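From: Oranuch Jaidee
To: Vavari owners list
Date: June 14, 2026
Subject: Re: [vavari-owners] Buying a used Vavari -- what to check?

Hello Marichka and all,

I bought mine in March from a private seller after looking at four of them, so the whole business is still fresh. My answers are under your questions.

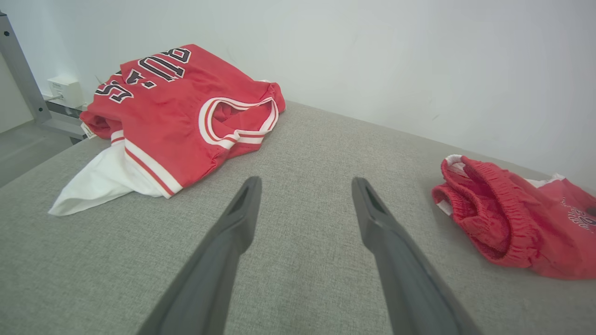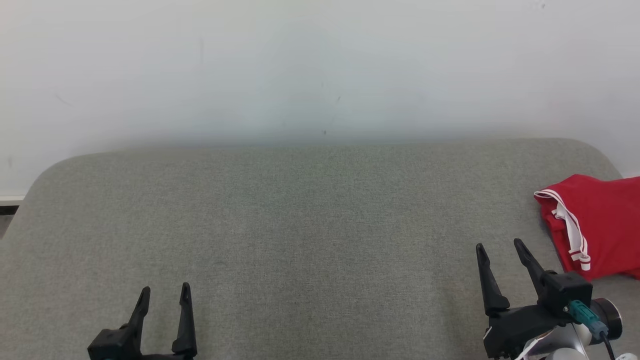

Marichka Palamarchuk wrote:
> Hi everyone, new to the list. I am looking at a used Vavari wagon
> with 67,000 miles on it. One owner, full set of stamps in the book
> up to last year. The seller is the Melnychuk lot out by the
> interstate.
>
> 1. Is the timing belt due at this mileage, or is it a chain?
> 2. They want $200 for a "transfer package." Is that normal?
> 3. The heater only blows on the top two speeds. Big job?
> 4. It has Doneo tires on the back and something else on the
> front. Does that matter?
>
> I have a test drive set up and would like to know what to look at
> while I'm there. Thanks in advance.
> Marichka

1. It's a belt on the wagon and a chain on the hatchback, and sellers mix them up all the time. The book says to change it by miles or by years, whichever comes first. A car with low miles can be overdue on age, so go by the year of the car. Stamps in the book don't mean the belt was done. Ask for the invoice. If they don't have one, assume it's the original belt and take the cost off your offer. Have the water pump done at the same time.

2. Ask them to write down what is in the package. When I was shopping, one lot wanted a similar fee and it came down to a tank of gas and a set of floor mats. I said no and they dropped it. Title and registration should be listed on their own lines. I haven't dealt with Melnychuk myself.

3. That's almost always the blower resistor. It sits behind the glove box and is held in by two screws. I put in a Surnico part and it has been fine so far. Look at the plug while you're in there. If the plastic has gone brown, replace the connector too or the new resistor won't last.

4. A matched pair on each axle is fine on a front-wheel-drive car. What I would look at is the date code on the sidewall -- the last four digits are the week and year. The first car I looked at had plenty of tread left and tires that were seven years old.

For the test drive, ask them not to start the car before you get there, so you can hear it cold. A short rattle on the first start is common. If it goes on after the oil light is out, I would walk away. Turn the wheel to full lock both ways in the parking lot and listen for clicking. Try every window from the driver's switch, then again from each door. Lift the cargo floor and feel the carpet underneath, as the tail light seals on the wagon let water in and it collects in the spare wheel well. Mine had a little surface rust there and I got some money off for it.

Check that you get both keys. A second one has to be coded by a dealer and it isn't cheap.

One question of my own for the list. My rear wiper parks in the middle of the glass about half the time. The fuse is good and the arm is tight on the spindle. Is it the motor, or is there a separate park switch I can get at without pulling the whole tailgate trim?

Oranuch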